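Kapitel 5
Das Innere des Rechners: Hauptplatine, Prozessor und Speicher

In den vorigen Kapiteln haben wir den Computer von außen betrachtet: die Anschlüsse, den Bildschirm, die Tastatur. Jetzt öffnen wir das Gehäuse. Für viele Lernende ist dieser Moment ein wenig unangenehm, denn man sieht zuerst nur Kabel. Mit etwas Geduld erkennt man aber bald eine Ordnung.

Nach diesem Kapitel können Sie
den Prozessorsockel und seinen Haltehebel benennen,
Speichersteckplätze von Erweiterungssteckplätzen unterscheiden,
Datenkabel und Stromkabel bis zu ihrem Anschluss verfolgen.

Die Übungen beziehen sich auf die Tischrechner der Werkstatt Edside. Wer in Pudside lernt, findet dort Geräte mit einer ähnlichen Platine, die Steckplätze können jedoch anders liegen. Schalten Sie den Rechner aus, ziehen Sie den Netzstecker und berühren Sie ein geerdetes Metallteil, bevor Sie in das Gehäuse greifen. Das Netzteil selbst wird in diesem Kurs nicht geöffnet.

Wir beginnen mit dem Prozessor, weil man ihn leicht findet. Er sitzt in einem Metallrahmen, und ein dünner Hebel hält diesen Rahmen geschlossen. Von dort geht der Blick weiter zu den Speichersteckplätzen. An ihren Enden befinden sich Verriegelungen aus Kunststoff, die man vor dem Einsetzen eines Moduls öffnet — bei manchen Platinen nur auf einer Seite. Zum Schluss suchen wir die SATA-Anschlüsse, an denen die Laufwerke ihre Daten übertragen.

Abb. 5.1 Geöffneter Tischrechner mit Prozessor im Sockel und vier leeren Speichersteckplätzen
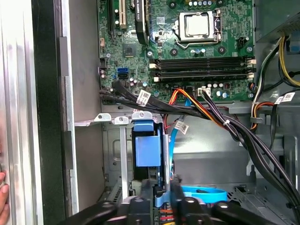
Torres wandte beim Lesen der ersten Fassung ein, man solle die Kabel vor dem Speicher behandeln, denn ein Anfänger ziehe sonst am falschen Stecker und wisse danach nicht mehr, wohin er gehört. Dieser Einwand ist berechtigt. Zeichnen Sie deshalb vor der ersten Übung eine Skizze in Ihr Heft und tragen Sie jedes Kabel mit seinen beiden Enden ein, soweit Sie diese sehen können.

5.1 Der Prozessorsockel

Der Sockel verbindet den Prozessor mit der Hauptplatine. Öffnen Sie den Hebel in dieser Übung noch nicht.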